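Interim report, Fatlow Coat and Clothing Exchange
To: Druvero Fund, small grants desk
From: Kavitha Venkataraman
August 16, 2018

Quick one, as agreed. Full accounts come with the final report. Sorry for the gaps, we're mid-move and half my notes are in a crate.

Where we are

Summer intake is done. 1,136 garments in, logged and tagged by the end of July. More than we planned for. Coats and kids' school clothes are the bulk of it, then adult knitwear, then a long tail of odds and ends that take more sorting than they're worth. Shoes we stopped taking in the second week. No shelving for them and the sizes never line up.

New premises: signed on the Gowda building, ground floor, street entrance. Lease runs to the end of your grant period plus three months. Rent is as budgeted. The deposit was not in the budget — see below.

Staff: Ajith Varghese started as intake lead. He has rewritten the tagging sheet (one page now, used to be four) and the backlog from spring is gone. Part time hours as in the application, no change there.

Spending

Racks and rails: bought, slightly under.
Laundry: over. We'd costed the machines at the old place, which we shared. The laundromat runs higher per load and the winter coats need the big drums. I'd like to move the underspend on racks across to cover it. Please confirm by email that's OK, I don't want to do it and ask afterwards.
Deposit: paid from our own reserve. Not asking you for it, only flagging becuase the reserve will look low in the final accounts.
Printing: nothing spent yet. The flyers wait on the opening hours.

Partners

Otetti Cleaners will take 5 bags a week of coats at cost until the season opens. Agreed by phone, letter to follow. Schools: three signed up to send families with a referral slip, two more said yes but want the slip in other languages first. Translation is underway. The clinic hasn't answered, will try again once people are back from vacation.

Problems

Sizing. Donated labels are all over the place, imported sizes, cut-out labels, hand-me-downs that have shrunk. Ajith now measures chest and sleeve and writes that on the tag. Slower at intake, but families were bringing things back to swap and that was eating up the front desk.

Repairs. Zippers mostly. We have one person who can replace a zipper properly and she has a day job. Looking at paying per piece, will send a figure.

Storage heat. The back room gets stuffy in the afternoon. Wool moved to sealed tubs, and we check them for moths every other week. 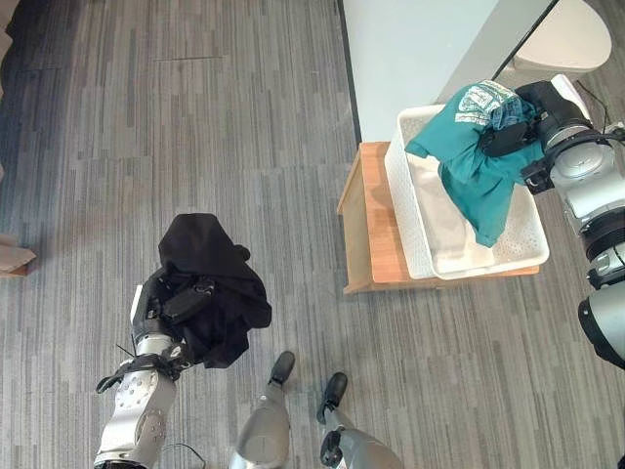
Black garment over gray striped carpet, August.

Next 90 days

Finish the move. Shelves up, fitting corner curtained off, sign over the door.
Open hours trial, two evenings and one weekend morning.
Referral slips out to all the schools before the first cold spell.
Short survey at the desk — 3 questions, no names.
Coat count by size so we know what to ask donors for. Expecting to be short on older kids' sizes, same as last winter.

Need from you: the yes/no on moving the racks money, and whether you want receipts scanned or in the mail. I'll be at the new adress from next week, same phone.

Kavitha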